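Undano, revision 6

The log entry for 1st December gave the arm a number for every joint and a line at the end for remarks. The line had been blank since October.

I am the one who fills it in. The arm is called Undano because the workshop was called Nadar and a second name was needed for the label. It runs on a planner called Vovik, which I wrote at home over two winters and have not finished. Its task is to put a lid on a pot. The task was chosen because it looked easy on paper.

The counter came from a play kitchen and was fixed down with the screws left exposed. I measured from the screw heads. A screw head does not drift, and the first four revisions had drifted.

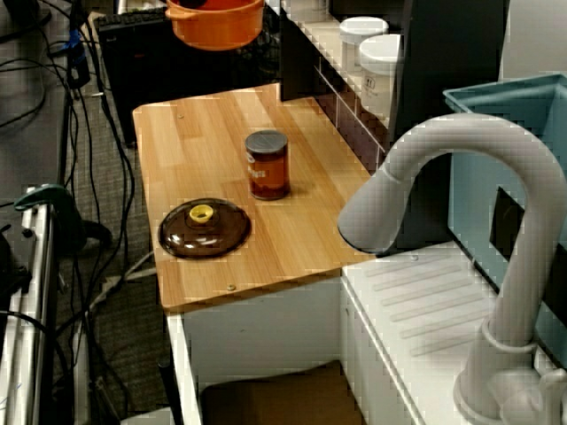 The counter, no arm in view. Lid and jar out, faucet at right.

The procedure is short. Power on. Home the joints. Wait 60 seconds for the motors to settle. Start the planner and keep both hands behind the line. I have typed it so often that I no longer read it, and on the evening in question I skipped the wait.

Undano homed, reached over the wood, and stopped. The planner reported a target. The target was not the lid. It was a point in the air, a hand's width above the jar, and Vovik gave it a confidence of 100, a value I had reserved for testing and had never removed. I cleared it. It came back. I restarted the planner, and it came back with the same coordinates to the last decimal.
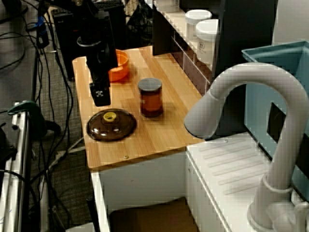
A planner has no preferences. It has costs, and it walks downhill through them until there is no more downhill. I had set a high cost on anything tall, to protect the faucet, whose spout curves over toward the counter and had been hit in revision 2. Anything low was cheap. The lid, flat on the wood with its yellow knob up, should have been the cheapest thing in the room. I printed the table and checked it by hand. The lid was cheapest. The target stayed above the jar.

I could have pulled the plug. I let it run instead, at the lowest speed, with a thumb on the stop button. The arm lowered itself to the point and held there. Joint currents were flat. It drew what it would draw to hold up its own weight and nothing more. I waited for the timeout, then remembered that I had disabled the timeout to save myself a restart.

So we both held still. The compressor in the Amus unit next door cut out, and the room got quiet enough to hear the fan on the power supply.
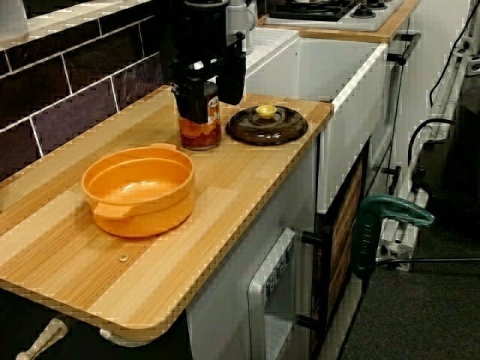
After 60 seconds, by the log, the target cleared. The motors had settled. Vovik dropped the reserved value, read the table again, and wrote a new target at the knob of the lid. It had put the wait back in. I searched the code for whatever did this and found a branch from the first winter, with my initials on it and a comment that said only: if skipped, do it anyway.

I did not remember writing it. The style was mine. I misspell the same variable everywhere.

The lid went on crooked, with a gap on the near side that I could have slid a coin through. I logged the joint values, one to a row. At the remarks line I typed "waited" and saved the file. Then I turned the timeout back on, took the lid off the pot, and set it down by the screw for the next run.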